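Shoe storage (domestic)

Shoe storage is the keeping of footwear within a dwelling when it is not being worn. The term covers furniture made for the purpose, such as racks, cabinets and benches, as well as the boxes, shelves and corners of rooms that serve the same end in most homes. The subject is usually treated as a branch of household storage, although it is closely tied to customs about whether shoes are worn indoors and to the layout of the entrance.

Contents
Background
Customs at the door
Types of storage
Placement
Care of stored footwear
Shared housing
See also

Background

For much of history most people owned few shoes, and these needed no furniture of their own. Boots and working shoes were left by the door or near the hearth, and better pairs were kept in a chest with clothing. Larger households had a boot room or a passage near the back door where muddy footwear could be cleaned by servants before it was carried upstairs.

The spread of cheaper factory-made shoes in the nineteenth and twentieth centuries changed this. A person might now own separate pairs for work, for sport and for the house, and the space under the bed or at the foot of the wardrobe was no longer enough. Furniture makers answered with low racks, at first of wood and later of wire and tube, which could be sold flat and put together at home.

The historian Edem Lamptey has divided the domestic shoe rack into an "open" and a "closed" tradition. In this account the open rack descends from the drying stand, on which air had to reach the whole shoe, while the closed cabinet descends from the linen cupboard and is chiefly meant to hide its contents. The division has been widely used in writing on hallway furniture, though it fits poorly with the many pieces that combine a bench, a shelf and a door.

Customs at the door

In a large part of the world shoes are taken off on entering a home. The practice is general in Japan and Korea, common in the Nordic countries, and usual in many homes across South Asia, Eastern Europe and the Middle East. In Britain and the United States habits differ from one household to the next, and a visitor will often ask.

Where removal is the rule, storage tends to be close to the door and large enough for guests. In Japan the sunken entrance area, the genkan, marks the line between outdoors and indoors, and the shoe cupboard beside it, the getabako, takes its name from geta, a kind of raised wooden sandal. Where shoes are worn through the house they are more often kept in the bedroom, with the clothes they are worn with.

Types of storage

Open racks consist of two or more shelves held between uprights. The shelves may be solid, slatted or formed of parallel bars, and may lie flat or slope towards the front. They are light, cheap and easily moved, and they allow damp shoes to dry. Their chief faults are that they gather dust and that loose grit falls from one shelf to the next. Racks are also used for bags, hats and post.

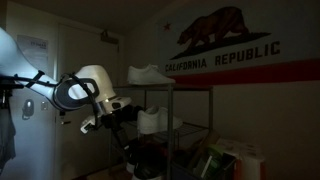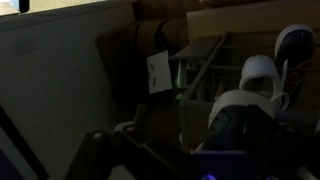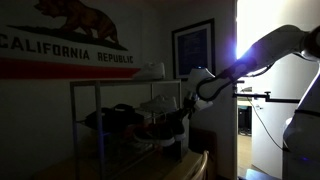 A metal shoe rack against a wall, with a flag and a framed picture hung higher up. 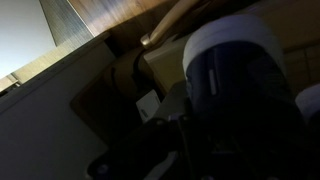
Cabinets have doors or drop-down fronts. The tilting type, in which shoes stand nearly upright in a hinged compartment, is shallow enough for a narrow hall, but it does not take tall boots and may be too tight for large sizes. The Doretti cabinet, an early wall-hung version with a curved front, was made in small numbers and is now mainly of interest to collectors.

Benches provide a seat with space for shoes beneath it. They are useful to children, to older people and to anyone who finds it hard to put on shoes while standing. The Gemier bench differs from the ordinary kind in having a lidded compartment at one end for brushes and polish.

Boxes are the oldest form still in common use. Many people keep shoes in the cardboard box in which they were bought, which protects them from light and dust but makes it hard to tell one pair from another. Labels on the end of the box are the usual remedy. Clear plastic boxes avoid the difficulty, though they let in light and, if sealed, hold in damp.

Hanging organisers are made of cloth or plastic and have pockets or shelves. They are fixed to a rail or over the top of a door. They suit light shoes and sandals better than boots, whose weight can pull the pockets out of shape.

Placement

The best position for shoe storage depends on the depth of the hall and the way the doors open. A rack should not narrow the path to an exit or stop a door from opening fully - a point often overlooked in flats, where the entrance may also be the only way out. Depths of 36 centimetres are enough for most adult shoes laid flat with the toe facing the wall. Sideways storage takes less depth and more width.

Tall, light racks can tip if loaded at the top, and makers generally advise fixing them to the wall. Heavy footwear is best kept low. Where there are small children in the home, polishes and sprays should be stored elsewhere.

Care of stored footwear

Shoes should be dry before they are put into a closed space. Wet leather is best dried slowly at room temperature, away from radiators and open fires, as quick drying can make it stiff and cause it to crack. Crumpled paper placed inside the shoe draws out moisture and helps it to keep its shape; it should be changed when damp. Shoe trees of untreated wood serve a similar purpose over longer periods.

Canvas and knitted shoes are less easily harmed but may yellow in strong sunlight. Rubber and foam soles break down with age even when the shoe is not worn, and pairs put away for several years may come apart when next used. Boots kept for one season only are commonly cleaned in spring and brought out again in September, standing upright with a support in the leg.

Shared housing

In student halls and shared flats, shoes left in corridors are a frequent cause of complaint and may be forbidden under fire rules. Some buildings provide lockers or a common shoe room at the entrance. Iver House, a residence of 400 rooms, has a rack inside each room door and keeps its corridors clear. The Gyamfi plan, used in smaller blocks, places a shared cupboard on each landing, with a shelf for every flat.

See also

Boot scraper
Coat stand
Doormat
Entrance hall
Slipper
Wardrobe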